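돌 속의 무늬는 누가 그렸을까요?
대리석 이야기

글쓴이: 치부조르 파숄라 (Chibuzor Fashola)

어린이 여러분, 안녕하세요. 저는 돌을 공부하는 사람입니다. 한국어로 글을 쓰는 것은 아직 조금 어렵지만, 천천히 쉽게 써 보겠습니다.

여러분은 은행이나 오래된 건물에서 반짝반짝한 돌바닥을 본 적이 있습니까? 그 돌에는 구불구불한 줄이 있었을 것입니다. 강물 같기도 하고, 나뭇가지 같기도 하고, 번개 같기도 합니다. 이런 무늬를 가진 돌 중에서 가장 유명한 것이 대리석입니다. 오늘은 대리석이 어떻게 태어나는지 함께 알아봅시다.

1. 처음에는 바다였습니다

대리석의 이야기는 아주 옛날 따뜻한 바다에서 시작합니다. 바다에는 조개와 산호, 그리고 눈에 보이지 않을 만큼 작은 생물이 많이 살았습니다. 이 생물들은 껍데기나 뼈대를 만들 때 탄산칼슘이라는 물질을 사용합니다. 달걀 껍데기도 거의 같은 물질로 되어 있습니다.

생물이 죽으면 껍데기는 바다 밑에 가라앉습니다. 그 위에 또 다른 껍데기가 쌓이고, 그 위에 또 쌓입니다. 오랜 시간이 지나면 아래에 있는 껍데기 조각들은 눌려서 단단해집니다. 이렇게 된 돌을 석회암이라고 부릅니다. 석회암을 돋보기로 보면 작은 조개 조각이 보일 때도 있습니다.

2. 뜨거운 땅속에서 변합니다

땅은 가만히 있는 것 같지만 아주 천천히 움직입니다. 여러분의 손톱이 자라는 것만큼 느립니다. 땅이 움직이면 석회암은 땅속 깊은 곳으로 들어가기도 합니다. 거기는 매우 뜨겁고, 위에서 누르는 힘도 아주 큽니다.

그런 곳에서도 석회암은 녹지 않습니다. 녹지 않은 채로 안의 작은 알갱이들이 서로 붙고 더 큰 결정으로 자랍니다. 그러면 조개의 모양은 대부분 사라지고, 설탕 덩어리처럼 반짝이는 돌이 됩니다. 이것이 대리석입니다. 이렇게 열과 힘을 받아서 변한 돌을 변성암이라고 합니다. '변성'은 성질이 변한다는 뜻입니다.

3. 줄무늬와 색깔의 비밀

순수한 대리석은 하얀색입니다. 그런데 왜 빨간 대리석, 초록 대리석, 검은 대리석이 있을까요? 처음의 석회암 속에 다른 것이 섞여 있었기 때문입니다.

철이 섞이면 붉은색이나 갈색이 됩니다. 못이 녹슬면 붉은 갈색이 되는 것을 생각해 보세요. 검은색이나 회색은 아주 옛날 생물의 몸에 있던 탄소가 만들 때가 많습니다. 초록색은 사문석 같은 광물이 만듭니다.

그러면 하얀 줄은 무엇일까요? 땅속에서 돌이 힘을 받으면 금이 갑니다. 그 금 사이로 물이 지나갑니다. 이 물에는 광물이 녹아 있어서, 오랜 시간 동안 금 안에 하얀 결정을 남깁니다. 돌의 상처에 반창고를 붙인 것과 비슷합니다. 이런 줄을 '맥'이라고 부릅니다.
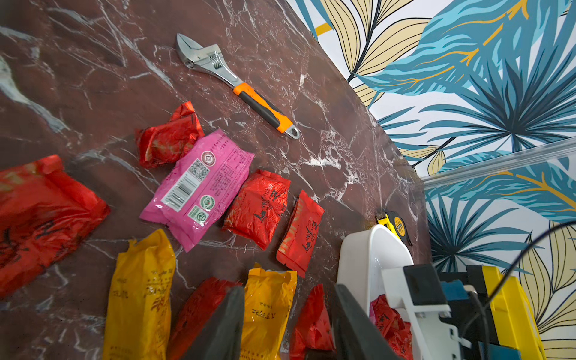
붉은 갈색 바탕에 하얀색과 회색 줄이 있는 대리석 무늬 탁자.

같은 산에서 나온 돌이라도 줄의 모양은 모두 다릅니다. 줄을 손가락으로 따라가 보면 재미있습니다. 어떤 줄은 굵다가 가늘어지고, 어떤 줄은 다른 줄을 자르고 지나갑니다. 자르고 지나간 줄이 나중에 생긴 줄입니다. 돌을 공부하는 사람은 이런 방법으로 순서를 알아냅니다.

4. 산에서 우리 집까지

대리석을 캐는 곳을 채석장이라고 합니다. 저는 7월에 파이타노가 아닌 팔타노(Paltano)라는 마을의 채석장에 갔습니다. 이름이 어려워서 저도 처음에는 잘못 읽었습니다. 햇빛이 하얀 돌벽에 비쳐서 눈이 많이 부셨고, 저는 모자를 두고 온 것을 후회했습니다.

그곳에서는 다이아몬드 알갱이가 붙은 긴 쇠줄로 돌을 자릅니다. 쇠줄이 빙글빙글 돌면서 조금씩 돌 속으로 들어갑니다. 먼지와 열이 많이 나기 때문에 물을 계속 뿌립니다. 잘라 낸 덩어리는 공장으로 가서 식빵처럼 얇은 판이 됩니다. 그다음에 거친 것에서 고운 것으로 차례차례 바꾸면서 문지르면, 얼굴이 비칠 만큼 매끈해집니다.

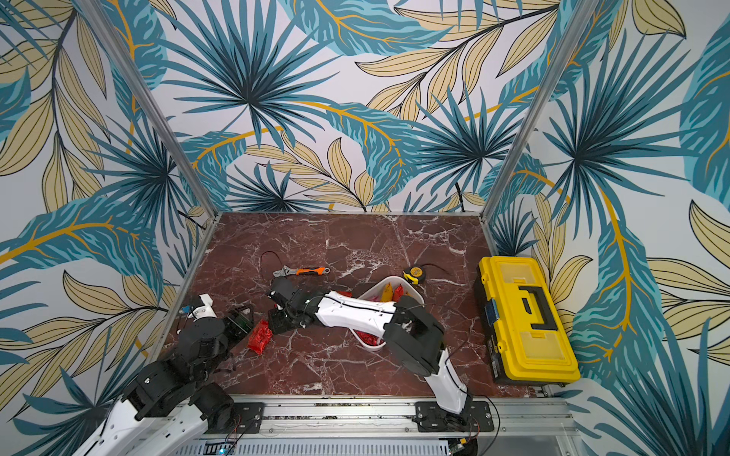 매끈한 대리석 판은 바닥, 벽, 계단, 탁자에 쓰입니다. 조각가들도 옛날부터 대리석을 좋아했습니다. 대리석은 화강암보다 부드러워서 깎기가 쉽습니다.

요즘은 진짜 대리석과 닮은 물건도 많습니다. 종이나 플라스틱 필름에 무늬를 인쇄한 것도 있고, 돌가루를 굳혀서 만든 것도 있습니다. 구별하고 싶으면 무늬를 넓게 살펴보세요. 똑같은 줄이 여러 번 나오면 인쇄한 무늬일 수 있습니다.

5. 대리석이 싫어하는 것

대리석은 단단해 보이지만 약한 점이 있습니다. 바로 신 것입니다. 레몬즙이나 식초가 닿으면 표면이 조금 녹고, 반짝이던 곳이 흐려집니다. 그래서 대리석 탁자에 레몬즙을 흘렸을 때는 빨리 닦아야 합니다.

집에서 할 수 있는 실험

준비물: 달걀 껍데기, 식초, 투명한 컵

깨끗이 씻은 달걀 껍데기를 컵에 넣습니다. 어른과 함께 식초를 껍데기가 잠길 만큼 붓습니다. 조금 기다리면 작은 거품이 올라옵니다. 이 거품은 이산화탄소입니다. 하루가 지난 뒤에 껍데기가 어떻게 되었는지 공책에 그려 보세요. 실험이 끝나면 손을 씻습니다.

낱말 풀이

석회암: 탄산칼슘이 쌓이고 굳어서 된 돌
변성암: 열과 누르는 힘 때문에 성질이 변한 돌
맥: 돌의 갈라진 틈을 광물이 채워서 생긴 줄
채석장: 산이나 땅에서 돌을 캐는 곳

다음 글에서는 화강암을 소개하겠습니다.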